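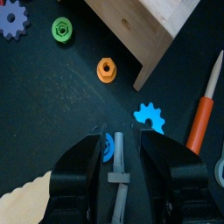 Grey plastic peg, dark green tabletop

Slide 2. Start with the leaflet. Votard's new bundle, 13 GB for the price of the old 3 GB one. Let people read it. Ask who has already bought it. Wait for hands.

Now the small print. The 13 splits up: 3 GB you can use at any hour, the rest only between midnight and five. I don't know many people who stream films at four in the morning. If you work nights at the bakery in Kultthorpe, fine, buy it.

Slide 3. "Rollover". My least favourite word. Votard rolls over your unused data if you renew before the bundle runs out. Renew an hour late and it's gone. The reminder text came after mine had lapsed, both times. Could be chance. I have my doubts.

Slide 4. Plulness. They say "unlimited". Read out the fair use paragraph, slowly, all of it. After 200 GB they slow you down, and they don't say to what speed. I asked the shop and the help line and got 2 different answers. (Don't do the voices this time.)

Slide 5. Pal, the add-on for messaging apps. Claim: chats don't touch your data. Text chats, yes, as far as I could tell from my own bill in April. Voice calls and pictures came off the main allowance as usual. The advert shows a woman on a video call. Make of that what you like.

Somebody will ask which one I use. Pay as you go, no bundle. Dull, and dearer per gigabyte on paper. I still spend less because I don't pay for nights I sleep through.

Slide 6. How to check your own use. Settings, then mobile data, then look at the last full month. Do it live on my phone if the signal in the hall holds up. Skip if short of time.

Questions. If coverage maps come up: they're drawn by the people selling the coverage. Borrow a SIM and walk round your own house with it.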